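4.3 Failures the success score does not show

The sorting task in Section 4.1 looks easy on paper. The two arms clear the table and put each object in the right basket on the rear shelf, crayon boxes in one and coil bands in the others. The Lanberg controller finished 400 runs of this task, and the vendor summary we were given counts a run as good if every object is in some basket when time is up. We think that rule hides most of what matters. It says nothing of how close the arms came to each other, how hard the fingers pushed on the table, or whether the safety stop worked when it was called. This section deals with the runs we would not be willing to sit next to.

We kept the motor current, the joint angles and the stop signal for both arms and went back through all of it by hand. In 17 runs the two grippers touched. The controller logged 2 of these as contacts. The rest passed as normal motion, and most of them ended with every object in a basket, so they sit in the results table as successes. A reader who looked only at that table would have no cause to ask further.

The contacts came from the shared zone in the middle of the table. Either arm is allowed to enter it, and the planner is supposed to hold one back while the other works. The hold is based on the commanded position of each gripper and takes no account of where the gripper has really got to. When one arm lags, the planner frees the zone too soon. Figure 4 gives two views of the cell, one over the table and one from beside it.
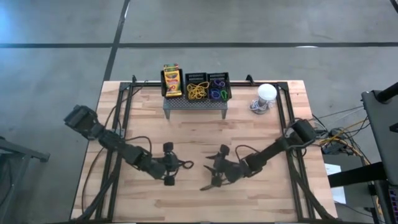 Does slowing both arms down get rid of the problem?
Slower motion makes each contact softer, but the planner still frees the shared zone on the commanded position, so a lagging arm can still be hit.

We tried the slower setting anyway, since it was the first thing the Bang support notes suggest. With both arms held to 60 percent of full speed the current spikes were smaller, and for a while we believed the fault had gone. It had not. The softer contacts had dropped below the level at which our own script marked them, and we only found them when Nabila Gunawan plotted the joint angles of the two arms on one time axis. We mention this because the same mistake would be easy to make with any single threshold, ours included.

The stop signal is a separate worry. A stop request goes through the same message queue as the motion commands. If the queue is full, the request waits its turn. The Lanberg manual calls this a "managed stop," and we have no quarrel with the term so long as it is not read as an emergency stop. Our cell has a hard-wired button that cuts motor power, and every contact that worried an operator was ended with that button. We would not run the cell without it, and we do not accept the claim in the Horkbridge report that the queued stop is enough for work near people. Their test used one arm and a queue that was nearly empty throughout.

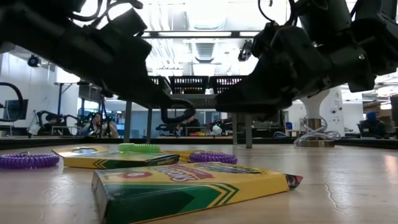
The last group of failures involves objects lying close together. The planner picks a target, then checks the path of the gripper against the table and the other arm. It does not check the path against the objects it has not picked. A finger coming down for one item can press on its neighbor, and the force check reads the extra load as a firm grasp. The arm then lifts with nothing held and moves to the basket as if the pick had worked. On some runs it opened its fingers over the basket and marked the item as placed.

Orkex, who wrote the grasp check, told us that a better force limit for each object would fix this. We doubt it. We tried a higher limit for the boxes and got fewer false grasps, but also more crushed cardboard, and the bands gave poor readings at every limit we set. A force reading alone cannot say what is being pressed. Until the check uses some second source, such as finger opening at the end of the close, we treat every "placed" message as a claim that still has to be tested against the basket.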